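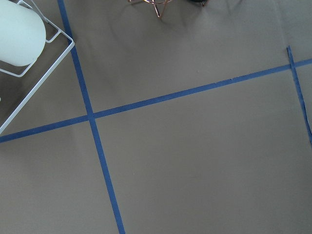 Hi Katalin,

October update on Tultum, a little longer than the last one because you asked about the planner and I got carried away!

The big news first – the perception rewrite is in. Zohreh merged it on Saturday night (I did tell her to go home), and the segmentation and the grasp proposals now run as separate processes. When the segmenter falls over, the arm just holds its pose and waits for the next good mask. Before this, one crash took the whole stack with it and we had to re-home everything, so the days feel a lot calmer now.

Thin wire things are still our headache. The white wire rack is the worst of them, and the copper-colored stand is close behind. The depth map sees straight through the gaps between the rods and decides there's a nice flat piece of cloth there, free for placing. Mahsa has been adding a step that fills in the outline of a wire object before the planner gets to see it. It works on recorded data. On the live arm it adds too much delay and she's still chasing down where the time goes.

We also moved the zone code away from straight, square cells. Our blue tape lines cross at whatever angle they were laid, and the cloth has soft folds in it, so the old code kept putting the borders in the wrong place. Now it fits each tape line on its own and builds the zones from wherever the lines meet. A strip that stops short still confuses it sometimes, and you get two zones merged into one. Davoud has a fix in review.

On the numbers – we promised you 500 logged pick-and-place episodes for this stage and we have all 500, stored with the planner traces so you can replay any of them. Getting the replay tool to open the older logs took Saeed 5 days, which I had not planned for, and that's why the write-up on failure recovery has slipped. I'd like to move it to the next report if that's okay with you.

Spending is on track apart from compute, where we're a bit over. I'll send the sheet separately once Inskip gets me their invoice.

Still need from you: a yes or no on sharing the tape-fitting code with the Kodent team. They've asked twice now and I keep stalling.

Davoud says hi. Call me any afternoon if you want to see a replay.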